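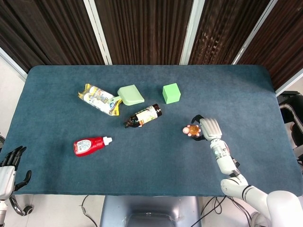

Ticket 1386
Product: Skolska pendant lamp, three-arm, with remote
Opened by: Rekha Nigam
Handled by: Shewit Araya, Skamen Lighting support
Status: closed, more or less

Opened 12 March 2026

Rekha Nigam wrote:

My Skolska comes on by itself at night. It hangs over the dining end of our living room and has behaved perfectly well since June. For the past fortnight it has been lighting up in the small hours at full brightness, staying on for a bit, then going off again as if embarrassed. I have changed the battery in the remote. I have also put the remote in a drawer, in case it was being sat on. My husband's view is that the house is haunted, but he said that about the boiler as well and that was a valve.

Please advise. I would like to sleep.

Shewit Araya wrote:

Hello Rekha, thanks for getting in touch. A few questions before we start pulling things apart:

Is the lamp on a wall switch, and is that switch left on overnight?
Is there a dimmer anywhere on the circuit?
Does anyone nearby have a Skolska, or any of our other remote lamps?

Also, does it come on at the same time each night, or does it like to keep you guessing?

Rekha Nigam wrote:

Wall switch, yes, left on, because your leaflet says to leave it on. No dimmer that I know of. I don't go round asking the neighbours about their light fittings, but I can start. Times so far: ten past two, twenty to four, ten past two again. I didn't write down the others as I was busy swearing.

Shewit Araya wrote:

Fair enough. Let's start with the channel. All our remotes leave the factory on channel one, and hardly anybody changes it. If next door has bought one of our lamps, their remote may well be working yours through the wall.

To change it: turn the lamp off at the wall, wait ten seconds, turn it back on, then hold the moon button until the lamp blinks twice. Press any number from two to eight. One blink means it has taken.

Rekha Nigam wrote:

It blinked three times. There is nothing in the leaflet about three.

Shewit Araya wrote:

Three means it heard you and disagreed. That usually happens if the moon button is let go late. Try once more and release it on the second blink.

Rekha Nigam wrote:

Done on the fifth go. Channel six. I did it standing on the rug with one arm in the air like someone hailing a taxi, as the remote only seems to work from there.

Update, next morning: came on at ten past two.

Shewit Araya wrote:

Well, that rules out the neighbours, and you are spared the conversation. Two things in your last message interest me. The remote should work from anywhere in an ordinary room, so the receiver may be struggling. And ten past two keeps turning up.

Could you look at the sticker inside the ceiling cup and tell me the two numbers after the R? Power off at the fuse box first, please, and have someone steady the steps. The cup unscrews anticlockwise. It weighs next to nothing but comes away suddenly.

Rekha Nigam wrote:

It does come away suddenly. R 44. There is also a little grey box in there marked Bhatt with a green wire going in and no wire coming out. Is that yours?

Shewit Araya wrote:

The 44 is ours. The Bhatt box is not. We have never fitted one, and I had to go and ask the older people in the building what it was. The best guess is a timer relay from whatever light hung there before. Did the electrician who put up the Skolska take the old fitting out completely?

Rekha Nigam wrote:

The electrician was my brother-in-law, so I will let you draw your own conclusions.

The previous lamp was a Wurholm, a brass thing with glass drops that came with the house. It had some sort of "welcome home" setting, which we never used because we were generally already home.

Shewit Araya wrote:

I think we have our ghost. My suspicion is that the old relay is still sitting on the live side, and when it clicks over, the lamp loses power for a moment. A Skolska that loses power and gets it back comes up at full brightness. After 50 minutes with no command from the remote, a board of that revision goes back to sleep. Please check how long it stays on next time, if you happen to be up.

It doesn't explain why it waited until now, but old relays do get unreliable. I'd ask you not to remove the box yourself. A qualified electrician should take it out and check the earth while they're in there, as I don't like the sound of a green wire going into a relay. Until then, leave that circuit off.

I say qualified with no reflection on your family.

Rekha Nigam wrote:

Circuit off. We are dining by the standard lamp, and everybody looks better for it.

Rekha Nigam wrote:

Electrician came. A proper one, with a van. He took out the Bhatt box, made a noise through his teeth, redid the earth and charged me £67. He says the box was held in place with parcel tape. My brother-in-law says it was like that when he got there.

Four nights now with no light. The remote also works from the sofa, so I've given up the taxi business.

Shewit Araya wrote:

Glad to hear it. The range problem was probably the box sitting right against our aerial. I've asked for the three blinks to be added to the leaflet. Closing this one, but reply to the same ticket if it starts up again.

Rekha Nigam wrote:

One more thing. How do I get it back to channel one? Six doesn't bother me, but my husband has written "1" on the remote in marker pen.

Shewit Araya wrote:

Same steps, press one. Release on the second blink.

Rekha Nigam wrote:

Three blinks.

Skamen Lighting Support | Contact us | © Skamen 2026 | Back to top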